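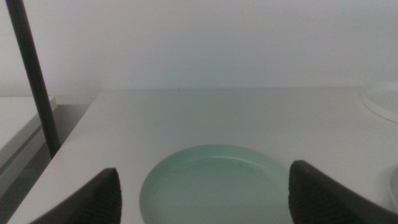
September
By the Psarras Table Study group

4. Plate color and judgments of portion size

4.1 What has been claimed

The idea that the color of a plate changes how much people eat has been repeated so often that it now turns up in canteen guidelines and on the packaging of dinnerware. The usual account goes like this: food that stands out against the plate looks like more food, so the eater takes less of it. A second and quite separate account says that some colors, green among them, simply calm the appetite. The two are often run together, and they should not be. The first makes a prediction that depends on the food. The second does not depend on the food at all, and we have never seen a version of it that said how pale a green has to be before it stops working.

We came to this section with doubts, and it is fair to say so at the start. Our earlier survey of 1123 households in Pirosley asked people whether they thought their plates affected their portions. Most said no. That proves little, as people are poor judges of such things, but it is at least as good as some of the evidence on the other side, much of which comes from single meals eaten by students.

4.2 Plates and tables

Figure 3 gives the green condition with the plate empty. The plate is round and a pale mint green, with a thin raised rim and a shallow center. It lies flat on a smooth, light tabletop. We used the Nikik range for all colored plates, and the plain white Varnero plate as the comparison.

A light table was chosen on purpose. Much of the earlier work was done on dark cloths or bare wood, and the contrast between plate and table was left out of the reports. A pale plate on a pale table has a soft outline, and if the outline matters as much as some writers say - and they say it matters a great deal - then a result found on a dark cloth cannot be carried over to a white kitchen counter without checking.

We also want to raise a point about light. Color is treated in this literature as a fixed property of the plate. It changes through the day. The same tabletop can look warm near the person and bluish toward the far side, and a muted green moves with it. Reports that give the plate color as a single printed code are claiming more control than they had.

Figure 3. Mint-green plate on the light tabletop, no food served.

4.3 Results

Seated judges made 2248 portion estimates in all, split evenly between the green and white plates. Foods were cooked rice, peas, and a plain tomato stew. For rice, estimates on the green plate were slightly higher, in the direction the contrast account predicts. For peas they should have been lower, and they were not. For the stew we found no difference we would defend.

The rice result deserves a closer look before anyone prints it on a box. It rested heavily on 112 estimates made in the late session, when judges had already seen the same portions several times. With that session removed, the gap shrank to a size that would be hard to notice at a real meal. We report both figures in the appendix and draw no conclusion from the larger one.

The calming account did no better. Ratings of hunger taken before and after a short look at the unfilled plate moved by the same small amount for both colors.

4.4 Rim and center

One feature that got less attention than it should have is shape. A raised rim tells the server where to stop, whatever its color. In a side test with 76 judges, plates of the same color but different rims produced a wider spread of servings than any pair of colors we tried. We did not plan this test in advance and it should be repeated by someone who does. Still, studies that change the color and the make of plate together may have been measuring rims all along.

We do not claim that plate color has no effect. We claim that the case for it, as it stands, leans on small differences, on tables that were never described, and on plates that were not matched for shape.

Contact: Psarras Table Study, Pirosley. Copyright held by the authors. Back to top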